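Mark Anthony Talavera

Thread on the snack aisle reset we just finished at the Cluden store. A few of you asked how we do the shelves, so I'm putting it in one place.

1/ The store is small. The snack aisle is one run of shelving on each side with a walkway in between. Chips and canisters are on the left as you come in from the registers, crackers and nuts on the right. We reset it twice a year, and the November one is bigger because the holiday items have to go in.

2/ We start at 5:30 in the morning and the doors open at 8. That's enough time for one side if the shelf tags are printed the night before. They weren't this time, so the first half hour went to the printer in the back office.

3/ Everything comes off the shelf first. I know some stores work one section at a time and slide things over. I tried that when I started and ended up with two flavors mixed in the same row all the way down. Now it all goes into totes, sorted by brand, and the totes stay on the side that isn't being worked on.

4/ Then we wipe. Warm water with a little dish soap, then a dry cloth. Salt gets into the front lip where the tag strip clips on, and a cloth won't reach it. Use an old toothbrush.

5/ Check dates while the stock is in the totes. Anything with less than 20 days left goes to the markdown cart by the registers. The rest goes back with the shortest date in front. Please check the back of the row too. Last spring the oldest cans in the store were behind everything else.

6/ Canisters are the part people get wrong. They're tall and narrow, and if someone bumps the shelf they go over. I keep them at the end of the run on a shelf with enough height to lift one out without tilting it. Leave two fingers of space above the lid. 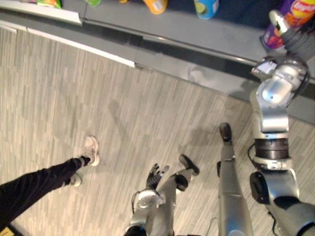
Cluden Store / Grocery Floor Team, Dry Goods and Snacks

7/ The purple Lay's canister in the top right is at the edge of the shelf, and the edge is where I want the first one in each row. Customers see the label and can grab it without reaching in. Fill from the back until the first one comes forward.

8/ You can also see the shelf is plain grey. We had a request to put colored liner down and I said no for this aisle. We had liner in the baking section and the corners curled up within a month. Flour got under it and we spent a morning scraping.

9/ Shoes. Wear sneakers. You're on your feet and turning around in a narrow space with totes on the floor. One of our new people came in dress boots for her first reset and was sore for two days.

10/ Tags go on last. Put the product up, face it, then clip the tag under the left side of the item it belongs to. If you tag first, you'll move half of them when the spacing changes. The plan we get from Kodstead is drawn for a longer shelf than ours, so the spacing always changes.

11/ On the Kodstead plan: it's a good starting point. It had 352 items for both sides of the aisle and we don't have room for that. I cut the slow sizes first, then the flavors that didn't sell last winter. If you want something back, tell me at the register and I'll write it down. Dill pickle is already on the list.

12/ The Politis crackers moved. They used to be at knee height and older customers kept asking us to get them. They're now on the third shelf next to the rice cakes. The family-size boxes are still at the bottom because of the weight.

13/ The Rindimano breadsticks are going to the end cap by the deli until New Year's. After that they come back to the crackers side. If there's a gap there in the meantime, leave it alone, it's reserved.

14/ Someone asked about the totes. They're the folding kind and they stack in the hallway outside the cooler. Fold them before you stack them. The hallway has to stay clear for deliveries.

15/ We finished the chip side at 7:40 and did the cracker side the next morning. The second one went faster with the tags already printed. Two shelves still need new tag strips, and those are on order.

16/ One correction to number 5. The 20 days is for snacks only. Bread and refrigerated items have their own sheet, taped inside the back office door. Don't use my number for those.

17/ Baking aisle is next, same start time. If you're on the list, bring a toothbrush you don't need anymore. We only have one left.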